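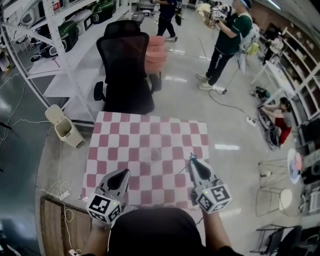

Workroom inspection, ground floor, Clirnholm
Date of inspection: 13/04/2026
Checked by: Eftychia Fragkou
Actions to: Hussam Zoubi
Last inspection: December

Marks used: OK, ACTION, or N/A. Comments go under the item they belong to. Anything marked ACTION stays on the list until the person named has initialled it.

1. Tables and table coverings

1.1 Table steady, no rocking when leaned on - OK

1.2 Cloth lies flat, no folds or ruts on the working side - OK
Pink and white check cloth on the square table. It hangs slightly over the edges. I have no objection to that, but it should not get any longer. If it is replaced, please buy the same size.

1.3 Cloth cannot be dragged off by someone getting up - ACTION
Chair arms can catch the overhang. Clips to be fitted at the corners. Hamdan sell a pack for under 2 pounds. Hussam to order.

1.4 Small items put back at the end of a session - ACTION
Clear or pale pieces are hard to pick out against the checks. Keep a plain tray for them.

2. Chairs

2.1 Backrests and mesh sound, no tears - OK

2.2 Armrests tight - ACTION
One black mesh chair has play in the left armrest. Tighten and try again. If it still moves, take the chair out of use and label it.

2.3 Chairs pushed in when not in use - ACTION
Same comment as in December. Chairs get left between the table and the shelving and people walk round them with their hands full.

2.4 Small pink seat kept out of the walkway - OK
Fine beside the office chair. It is low and easy to miss, so it should not go anywhere else.

3. Shelving

3.1 Uprights and cross braces straight, fixings tight - OK

3.2 Load within limit - OK
Limit is 100 kg a shelf as per the Dorum label. Nothing on it comes near that at present.

3.3 Heavy items on middle or lower shelves - ACTION
There are still appliances on the upper shelves. The heavier ones should come down, and two people should do the lifting.

3.4 Nothing hanging over the front edge - OK
Check cables on the upper shelf each time. A loop that drops down will get pulled sooner or later.

4. Floor, cables and bins

4.1 Floor dry and free of spills - OK

4.2 Cables out of the way - ACTION
White cables on the floor on the shelving side. Two lengths of Kirnska cable cover are in the store cupboard and have not been used. Fit them this week.

4.3 Bins emptied, lids working - OK
Bin with the flip-open top stays by the shelving. Please do not move it next to the cables.

4.4 Items stored on the floor - ACTION
Anything under or beside the shelving to be picked up, found a place or thrown out.

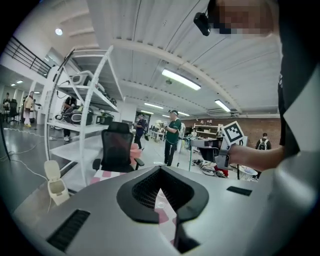
Items 2.4, 3.4, 4.2 and 4.3: shelving, seats, bin and floor cables.

5. Upper level and lighting

5.1 Railing firm along its full length - OK
Pushed by hand from end to end, no movement.

5.2 Nothing stood or hung on the railing - OK

5.3 Ceiling lights working - OK

6. Way out

6.1 Route to the door clear - OK

6.2 Extinguisher in place and in date - OK
Tag number 17. Pin and seal present.

6.3 First aid box complete - ACTION
Short of small plasters. Eftychia to refill.

General comments

The room is in better order than last time, mainly the tables. Chairs and cables are the two things that keep coming back. I would like 4.2 done before anything else on the list - it is a short job and the parts are already here.

Hussam asked whether the shelving should be fixed to the wall. It did not move when I tried it, but the Dorum sheet recommends a wall bracket for tall units, so I have added it as item 3.5 for the next check.

Signed: E. Fragkou
Actions received: H. Zoubi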